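Kategorie: Küche & Haushalt > Ordnung und Aufbewahrung
23 Antworten · 4 Lesezeichen

Besteckkorb statt Schublade – wer macht das auch?

**loeffelstiel**
Hallo zusammen,

wir sind im April umgezogen und haben jetzt eine Küche mit genau einer Schublade, die den Namen verdient. Die ist 15 cm hoch, und da liegen schon Folie, Backpapier, Topflappen und der ganze Kram drin, der sonst keinen Platz findet. Der Besteckkasten aus der alten Wohnung (so ein breites Ding von Flatau, war mal richtig teuer) passt natürlich nicht rein. Der ist genau einen Fingerbreit zu lang, ich hätte heulen können.

Also steht das Besteck seitdem aufrecht auf der Arbeitsplatte. Erst in Marmeladengläsern, die sind mir dauernd umgekippt, jetzt in einem weißen Korb aus Kunststoff mit Schlitzen an den Seiten. Bin damit eigentlich ganz glücklich, aber meine Schwiegermutter findet es furchtbar und sagt, das sieht aus wie in der Kantine. Deshalb die Frage in die Runde: Wie macht ihr das? Stiele nach oben oder nach unten? Und was tut ihr rein, damit nicht alles durcheinanderfällt?

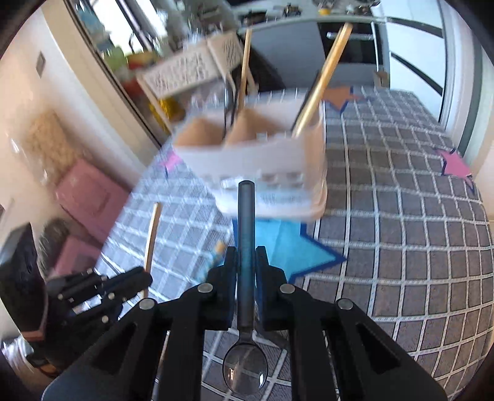

Löffel sind bei mir nämlich das eigentliche Problem. Gabeln verhaken sich irgendwie und stehen dann halbwegs, Messer sind eh schmal, aber Löffel drehen sich weg und rutschen quer durch den ganzen Korb. Ich hab deshalb mit Pappe Fächer reingebastelt, oben rund gebogen, und seitdem ist Ruhe. Die dunklen mit den langen, schmalen Stielen mag ich am liebsten, aber gerade die kippen in einem Korb ohne Fächer sofort zur Seite. Und dann noch die Holzstäbe, die ragen bei mir immer schräg raus und ich bleibe mit dem Ärmel dran hängen, jedes Mal! Die müssten wohl woanders hin, nur wohin?

Bin gespannt auf eure Lösungen, gerne auch hässliche.

👍 11

**Pfannenwender_Nord**
Willkommen im Club der Ein-Schubladen-Küchen. Wir haben das acht Jahre lang so gemacht und ich würde es wieder tun. Stiele nach oben, immer. Wer will denn beim Tischdecken vorne an die Gabel fassen? Gerade wenn Besuch da ist.

Pappe finde ich allerdings mutig. Die zieht doch Wasser, wenn das Besteck nicht komplett trocken reinkommt?

👍 6

**loeffelstiel**
Ja, das mit der Pappe hat mein Mann auch gesagt. Ich trockne halt ab, bevor ich einräume, und wenn sie wellig wird, kommt neue rein. Kostet ja nichts, Kartons haben wir vom Umzug noch genug im Keller.

**kruemelmonarch**
Sorry, aber ich bin da ganz bei der Schwiegermutter. Offenes Besteck auf der Arbeitsplatte geht für mich gar nicht. Da spritzt Fett vom Herd drauf, da setzt sich Staub rein, und unten im Korb sammeln sich die Krümel. Hab das in der Ferienwohnung in Clamness gehabt, zwei Wochen lang, und jeden Morgen erst mal den Löffel abgespült, bevor ich damit ins Müsli bin.

Schaff doch lieber Platz in der Schublade. Folie und Backpapier können an die Innenseite von einer Schranktür, da gibt es Halter zum Kleben.

👍 9

**Pfannenwender_Nord**
@kruemelmonarch In einer Ferienwohnung würde ich alles abspülen, egal ob es im Korb steht oder in der Schublade liegt 😄 Bei täglichem Gebrauch staubt da nichts ein. Bei uns sind die Löffel alle zwei Tage einmal durch.

**tante_emaille**
Ich hab beides und bin damit sehr zufrieden: Das Alltagsbesteck steht im Korb, das gute liegt im Schrank in einem alten Kasten mit Samt. Den Korb hab ich auch unterteilt, aber mit Klopapierrollen, innen mit Klebefolie ausgekleidet. Ja, lacht ruhig. Meine Enkel durften die Rollen bunt anmalen und seitdem weiß hier jeder, wo die kleinen Löffel hingehören.

Zu den Holzstäben: Meinst du Essstäbchen oder eher Schaschlikspieße? Stäbchen hab ich in einer hohen, schmalen Vase stehen, direkt neben dem Herd. Da fallen sie nicht um und ragen auch niemandem in den Ärmel. Spieße würde ich wegen der Spitzen auf keinen Fall zum Besteck tun, schon gar nicht, wenn Kinder selber decken.

👍 14

**loeffelstiel**
@tante_emaille Von beidem etwas, plus ein Rührstab vom Pfannkuchenset. Die Vase ist eine super Idee, ich hab noch eine im Karton, die ich eh nie benutze! Und Klebefolie in die Pappe, dass ich da nicht selber drauf gekommen bin …

**Siebtraeger70**
Mal eine Frage an die Korbleute: Bekommt ihr da wirklich Besteck für eine Familie rein? Bei uns sind es vier Personen und ich habe nach dem Ausmisten immer noch 70 Teile gezählt (ja, ich habe gezählt, es hat geregnet). Das passt doch niemals in so einen kleinen Korb.

Ich hab mir damals den Einsatz von Mrema geholt, der hat zwei Etagen. Oben Messer und Gabeln, unten alles andere. Braucht aber eine tiefe Schublade, mit 15 cm wird das knapp.

**kruemelmonarch**
70 Teile für vier Leute, da liegt der Hund begraben. Zählt mal, was davon in der Spülmaschine ist, wenn sie voll ist. Den Rest braucht man nur an Weihnachten.

👍 5

**Siebtraeger70**
Und beim Kindergeburtstag. Und wenn die Maschine noch nicht gelaufen ist. Nee, ich geb nichts mehr her.

**moosbacher**
Ich werfe mal eine dritte Variante rein: Leiste an die Wand, Haken dran, kleine Becher einhängen. Hab ich im Laden in Nevthorpe gesehen, als wir dort im Urlaub waren, und zu Hause mit einer Gardinenstange nachgebaut. Die Arbeitsplatte bleibt frei und Fettspritzer kommen auch keine hin, wenn man die Stange nicht gerade über den Herd schraubt. Einziger Nachteil: Die Becher sind klein, da gehen pro Sorte vielleicht sechs Löffel rein, dann wird es eng. Und wer in einer Mietwohnung nicht bohren darf, hat Pech.

👍 8

**tante_emaille**
Hübsch ist das bestimmt, aber ich würde ständig mit dem Kopf dranstoßen.

**Pfannenwender_Nord**
Noch was zum Thema Krümel, weil das hier so schrecklich klang: Korb einmal die Woche ausleeren, mit in die Spülmaschine, fertig. Mit den Pappfächern geht das natürlich nur, wenn man sie vorher rausnimmt. Bei mir sind es drei einfache Becher aus Kunststoff, die ich in den Korb gestellt habe. Die kommen gleich mit in die Maschine. Sieht nicht besonders aus, hält aber seit Jahren.

**loeffelstiel**
So, kleine Rückmeldung, hab heute Vormittag umgebaut. Die Stäbchen und der Rührstab stehen jetzt in der Vase, die Spieße liegen ganz hinten im Hängeschrank. Im Korb sind nur noch Messer, Gabeln, große Löffel und Teelöffel, jede Sorte hat ihr Fach. Die Pappe hab ich mit Folie beklebt, ging besser als gedacht, nur an den Rundungen hat sie Falten geworfen. Und der Korb steht jetzt am anderen Ende, weg vom Herd, da hat kruemelmonarch schon recht gehabt.

Die Klebehalter für die Folie hab ich auch bestellt. Falls dadurch in der Schublade doch noch Platz wird, überlege ich es mir mit dem Korb vielleicht noch mal. Oder es kommen endlich die Geschirrtücher rein, die liegen nämlich seit April auf dem Kühlschrank.

👍 12

**kruemelmonarch**
Na bitte. Geschirrtücher auf dem Kühlschrank, da muss ich jetzt aber auch noch mal was zu sagen 😉

**Siebtraeger70**
Mach dafür lieber ein neues Thema auf, das wird länger.

Schlagwörter: Besteck, kleine Küche, Selbermachen, Schublade
300 Mal gelesen · Thema teilen (4)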